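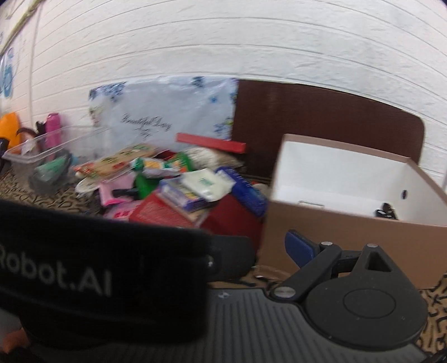
**HASESIA, 10/6/22**

## Section 4: Pitching the Kong troop shelter

Read the whole section before you open the valise. Reservists have been told this since the shelter came into service, and the repair shop at Anumon has stayed busy ever since.

The Kong is issued as a single load of 112 kg. It is a four-person lift according to the label and a six-person lift according to everyone who has tried it on wet grass. Sections 2 and 3 cover the frame parts and the ground check. If you skipped the ground check, go and do it now, before somebody senior finds the drain for you.

### 4.1 Laying out

1. Put the valise down in the middle of the site with the painted arrow pointing into the wind. If there is no wind, point it at the nearest hill.
2. Undo the straps from the outside in. Keep them. They go back on at the end of the exercise, and baler twine is not an accepted substitute.
3. Unroll the groundsheet, green side up. The black side is also waterproof but shows every bootprint, which will matter to the sort of visitor who notices.
4. Sort the poles by collar colour. Red collars are ridge, yellow are eaves, plain are legs.
5. Slide the ridge sections together until each button clicks. Tug every joint.

> **Note:** Older Kongs have brown collars where the red ones should be. They were red once. Treat them as ridge.

### 4.2 Raising the frame

You will need one person on each leg, two on the ridge and one person giving orders. The order-giver stands outside the frame and does not hold anything, including a mug.

1. Fit the eaves poles to the corner castings, finger-tight.
2. Lift the ridge to waist height on the word "up". Agree beforehand that nobody else will say "up" in conversation.
3. Drop the canopy over the ridge and draw it down evenly on both sides. The stitched number goes at the front left corner.
4. Raise one long side and fit its legs, then the other. The shelter will lean alarmingly between these two steps. It is meant to.
5. Tighten all the corner castings by hand, then give each a quarter turn with the key.

> **CAUTION:** Keep fingers out of the corner castings while a side is being raised. Gloves help, but they are only issued in one size, and it is the wrong one.

> **CAUTION:** Do not raise the frame within 30 m of an overhead line. Pace it out — guessing from the vehicle doesn't count.

### 4.3 Pegs and guys

Start with the corners and work diagonally: front left, rear right, front right, rear left. Drive each peg at a slant, with the head leaning away from the shelter. Leave a hand's width showing so that whoever strikes camp in November can find it under the frost.

Run the storm guys last. They have orange runners and are stowed in the small bag marked SPARES, for reasons Spyros Balaskas has been asking the stores branch to explain since before this edition. Fit them even in fine weather. On hard standing, use the ballast bags and fill them on the spot; a full bag carried across a car park tends to arrive empty.

Slacken every guy slightly before dark if the canopy is dry. Cotton tightens when it rains, and it will pull a peg at an hour when you are least inclined to discuss it.

### 4.4 Fitting the Grallel porch

The Grallel is a separate bundle and fits either end. It keeps light in and mud out, with more success at the first.

1. Clip the porch hood to the canopy, centre toggle first.
2. Lace downwards on both sides. Do not use the zip until the lacing is finished.
3. Close the inner curtain and have someone walk round outside with the lamps on. Any light they can see, so can everybody else.

> **Note:** If the zip sticks, rub it with candle wax. Cooking oil works beautifully for an evening and then attracts grit and, on one occasion, a badger.

### 4.5 Before you move in

- Both doors open from the inside.
- The stove stays in its crate until Section 5 has been read and signed for.
- Extinguishers hang by the doors, one at each.
- Kit goes off the walls. Anything touching the canvas will be wet by morning.
- The pitching card is filled in and tied to the front left leg.

Send corrections to Baoshan Ye at the Anumon equipment office, quoting the paragraph number. Complaints about the weight have been received.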